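Thursday, late. Spent the evening clearing the long black bench in the back room, which I have been promising to do since the move to Grondton. Thirteen dead pens, a bag of Galindo invoices and 50 labels for jars I don't own.

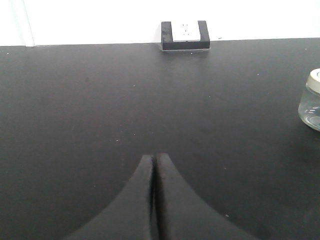
I wiped it twice and it still looks dusty – I suspect matte black is just sold that way. At least I can reach the outlet again. One glass jar got to stay. I give the whole arrangement until the weekend, when the mail comes back in.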